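Colla Opens Household Sorting and Lending Service in Cukstead

CUKSTEAD, 29 May 2021 – Colla, the household reuse organization, today announced the opening of its Table Service, a free program that helps residents sort the small objects that collect on tables, counters and shelves, and that lends table linens and everyday household goods to people setting up a home. The service will operate from the ground floor of the Batista Building on Vambridge Road.

The Table Service grows out of a trial that Colla ran with 60 households in the Vambridge district. Participants were asked to choose one table in the home, clear it once a week, and decide where each item should be kept. Of the households that joined, most chose the kitchen table. The trial found that large furniture was seldom the difficulty. Residents reported that the things they had most trouble putting away were small and unrelated to one another: pens, measuring tools, calendars from past years, fruit, playing cards, keys and spare batteries.

"People came to us asking for more storage," said Usman Tarar, director of household programs at Colla. "When we sat down with them, we learned that they already had enough drawers. What they wanted was an agreed place for the pen and an agreed place for the tape measure, and someone patient to work it out with them at their own table."

Under the new program, any resident of Cukstead may book a home visit or attend a session at the Batista Building. Each session lasts 90 minutes. A member of the Colla staff works with the resident to lay out the contents of one surface or one drawer on a cloth, with space between the items, so that each can be seen and considered in turn. Objects are then returned to a fixed place, set aside for another member of the household, or passed on through the lending room.

The use of a cloth is a standard part of the method. Colla recommends a plain or checked cotton tablecloth that covers most of the working surface. The cloth protects the table, keeps small items from rolling, and may be gathered at the corners if the work must be interrupted for a meal. Residents who do not own a suitable cloth may borrow one at no charge. Colla asks only that borrowed linens be washed and folded before they are returned. Ironing is not required.

The lending room will open with a stock of 500 items, all of them given by local residents. The stock includes tablecloths, napkins, serving bowls, desk lamps, hand tools and stationery. Items may be kept for up to two months, and loans may be renewed once if no other resident is waiting. Borrowers under the age of 16 should be accompanied by an adult.

Food is treated separately. Fresh fruit and vegetables found during a session are moved to the kitchen and are never accepted by the lending room. During the trial, staff noted that fruit was often set down among papers and tools and then forgotten. Printed guidance supplied at each session suggests keeping a single bowl for fruit and leaving the rest of the table free.

Notebooks and calendars also receive separate treatment. Many families in Vambridge keep wall and desk calendars for their pictures, or for the birthdays and appointments written in them. Colla staff will not advise any resident to discard such an item. Instead, the resident is offered a flat box, marked with the household name, in which calendars and notebooks may be stored together – and residents who prefer to keep them on display are encouraged to do so.
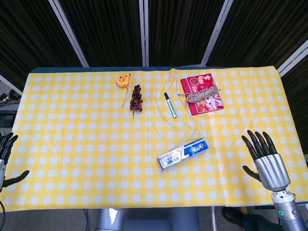 Writing instruments made up the largest single group of objects in the trial. Staff will bring scrap paper to every home visit so that pens and markers can be tested on the spot. Those that still write are returned to one cup or one drawer. Dried markers may be left at the collection point inside the main entrance of the Batista Building.

Measuring tapes, scissors and similar tools are to be kept together, and Colla advises residents to hang those that have a strap or loop. A row of hooks on the inside of a cupboard door is sufficient in most homes. Sets of hooks will be available from the lending room on a permanent basis and need not be returned.

The program has been made possible by the owners of the Batista Building, who have provided the ground floor rooms without rent for the first year, and by individual gifts to Colla. The organization has also printed 2,000 copies of a short guide to the method. The guide will be delivered to homes in Vambridge and may be collected from the front desk by residents of other districts. It contains a blank floor plan on which a household can write down the place chosen for each kind of object, and a page on caring for cotton linens.

"We would like the guide to be written in and spilled on," said Mr. Tarar. "Several families in the trial taped their plan to the refrigerator, and the children corrected it. We were very pleased to see that."

Colla will review the Table Service in November. The review will consider the number of sessions held, the condition of borrowed linens and tools, and the comments of residents who took part. A decision on whether to extend home visits beyond the town limits will follow. Residents who took part in the trial will be invited to a second visit before the review is completed, so that staff can learn which of the chosen places have remained in use.

Attendance at sessions is free, and no resident will be asked to give away any object as a condition of taking part. Households are asked to choose their surface in advance and to leave it as it is until the session begins. Persons who share a home are encouraged to attend together, particularly where the table is used for both meals and schoolwork.

Donations of clean tablecloths in any color or size are welcome. Cloths with light creases or faded patterns are accepted, while those with tears should be offered to the mending table, which is located beside the lending room. Donors are kindly asked to pin a note to each cloth stating its length and width.

About Colla

Colla is a household reuse organization based in Cukstead. It lends, repairs and passes on everyday goods for the home, and provides practical help to residents in the care and arrangement of their belongings.

Contact

Usman Tarar
Director of Household Programs, Colla
Batista Building, Vambridge Road, Cukstead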